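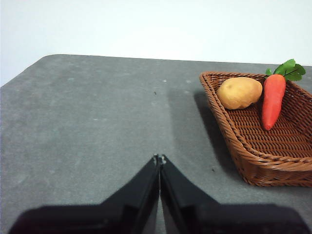
Grey top, white wall, and a few specks I still need to wipe off.

Clearing the worktable before you sort the tubs

I used to sort my lids and tubs on top of whatever was already out, and then wonder why it took me all evening! Now I start with the table. Everything comes off, I give it a wipe with a damp cloth and a drop of washing-up liquid, then go over it again with a dry one. A mottled grey top like mine is a devil for hiding crumbs, so get your eye down level with it and look across towards the wall (you'll be amazed what shows up). Run the cloth round the rounded corners too, where sticky stuff likes to gather.

A basket at one side is handy for anything that belongs in another room. Don't walk things back one by one, you'll only get distracted. I once took a pair of scissors upstairs and came down two hours later having tidied the airing cupboard.

Matching lids to tubs

Driss Ezzat, my neighbour, sorts his by colour, which looks lovely and is no use at all when three whites are all a slightly different size. I go by width. Lay the tubs out, biggest at the back, and try each lid on before you decide it's a keeper. Anything without a partner goes in the recycling on Wednesday, no second chances. The 300 g and 200 g tubs from the Stanen range look identical across the kitchen but the lids won't swap, so I put a dot of nail varnish on the small ones.

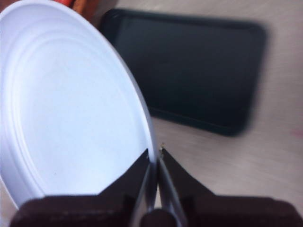 Cleaning a ridged lid

Those raised rings are where the grease hides. Soak the lid in warm soapy water for ten minutes, then take an old soft toothbrush and follow each ring round from the outside in. Do the rim last, both sides. Go gently, as a scouring pad will scratch a smooth matt finish and then it grabs every bit of dirt going. Hold it by the edge when you rinse and tilt it steeply so the water runs off and doesn't sit in the grooves.

Drying and putting away

Stand lids on edge in a plate rack overnight. Stack them damp and they'll smell, trust me on that one. I keep mine upright in an old letter holder from the Trarnham market, big ones at the back, and the tubs nest in the drawer underneath.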